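Brudisby Student Robotics Forum
Board: Project Work / Household Tasks
Thread: Bowl transfer task — scoring rules for the July review

Murray Nguyen (Course Supervisor)
Members are asked to use this thread for all comments on the bowl transfer task. The two working groups, Malau and Kamel, will be assessed on the same exercise: the robot is to carry a plastic bowl from one table to the other and set it down upright. Each group will be given 4 attempts. Group notes should be posted by Saturday.

Groups are reminded that the steel bowl on the gray table is a fixed item. An attempt in which it is moved will be scored as a fault, regardless of how well the plastic bowl is placed.

kamel_lead
The Kamel group submits the following for the record. Our preference is to hold the large bowl by the rim, with one finger inside and one outside. The wall of the bowl is smooth, and we have not found a side grip that we would be willing to defend at a review.
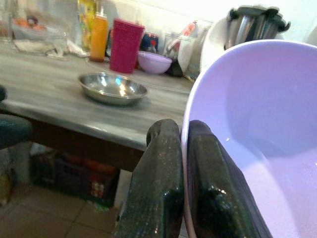

Large lavender bowl at the gripper, with the steel bowl on the table behind.

We would also ask that the rule on the fixed item be reconsidered. The bowl is wide, the approach passes close to the steel bowl, and a light touch does not affect the result in any practical sense.

malau_controls
The Malau group does not support that request. The purpose of a fixed item is to show whether the arm is under control near other objects. If light contact is allowed, someone will have to decide what counts as light, and the two groups will not agree.

dpt_archive
Speaking as a former member of the course, I would side with Malau. In the Travden round we allowed "minor contact" and spent more time on appeals than on the task itself. A plain rule is easier on everyone, including the group that loses points by it.

kamel_lead
The point is noted. We will withdraw the request if the release rule is made equally plain. At present the sheet says the bowl must be "placed," and it does not say when placing ends. Our reading is that the attempt ends when both fingers are clear of the rim.

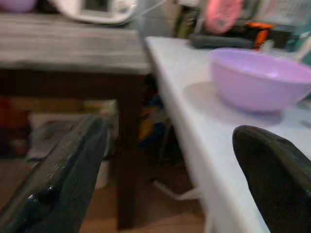

A second matter concerns travel speed between the tables. Kamel has been running the transfer at the setting of 500 used in the course handout. Malau has been running slower. We believe both groups should be held to one setting, or the times should be left out of the score.

malau_controls
We run slower by choice and accept the cost in time. The handout gives 500 as the upper limit and does not require it. A group that prefers a careful transfer should be free to make one, and a group that prefers a fast one should be free to accept the risk.

tbench_2
I do not belong to either group, but I maintain the task sheet. The handout does say "upper limit," on page 2. I grant that the table on the following page lists the same figure with no such wording, and I can see how Kamel read it as the setting. I will correct the table.

Murray Nguyen (Course Supervisor)
Thank you. The ruling on speed is that 500 remains the upper limit and that any lower setting may be used. Time will be recorded but will serve only to separate groups with equal scores.

On the fixed item, the rule stands as written. It applies to either arm, and it applies during the return to the start position as well as during the transfer.
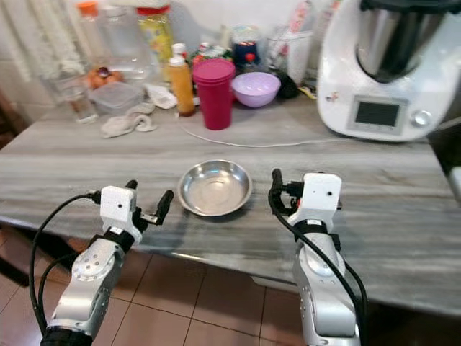 Groups should also submit their start positions in writing. Last term two reports described the start as "arms forward," which could not be repeated by anyone reading them. Joint values are required for both arms.

kamel_lead
Kamel accepts the ruling on speed, though we maintain that a time column will influence the reviewers whether or not it is scored. Our joint values will be attached to the group notes.

malau_controls
One further question, on the idle arm. Our current plan keeps the left arm out over the floor with the fingers open while the right arm does the work. Kamel has argued in the lab that an idle arm ought to be folded back before the attempt begins. The sheet is silent on this.

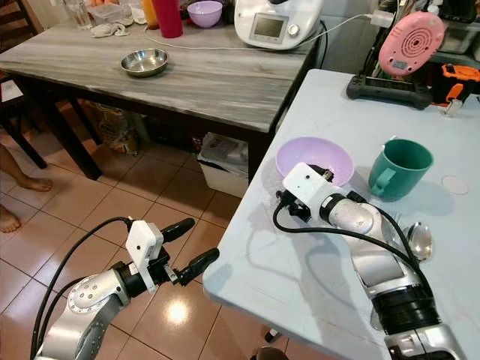

The Malau position is that the idle arm should be left to the judgment of each group, provided that it touches nothing. Folding it back adds a motion that is not part of the task. Our greater concern is the space around the bowl on the white table. With the right gripper at the rim of the pink bowl, the teal mug stands just to the right of it, and the spoon and the round white disc are also on that side. We would like to know whether these are fixed items as well, or whether only the steel bowl is.

kamel_lead
We would prefer that they be treated as ordinary clutter, with no fault for contact. If everything on both tables is a fixed item, the exercise becomes a test of avoidance and the grip hardly matters.

dpt_archive
I disagree with Kamel again, with apologies. A mug knocked over is a poor result in any household task, and a score sheet that ignores it would be hard to explain to a visitor.

tbench_2
May I suggest a middle course: contact with the mug is a fault only if the mug is tipped. The spoon and the disc may be disregarded. I can add this to the sheet in one line.

Murray Nguyen (Course Supervisor)
The suggestion from tbench_2 is adopted. The idle arm may be held in any position chosen by the group — folded or extended — but that position must be stated in the notes and kept for all 4 attempts. An attempt ends when both fingers are clear of the rim, as Kamel proposed.

The revised sheet will be posted at the top of this board. Objections to its wording may be made here. Requests for extra lab time should be sent to me directly.

kamel_lead
Received. Kamel will keep the idle arm folded.

malau_controls
Received. Malau will keep it extended. Could tbench_2 please confirm that the corrected table will be included in the revised sheet?

tbench_2
Confirmed. It will be on page 2, next to the wording on the upper limit.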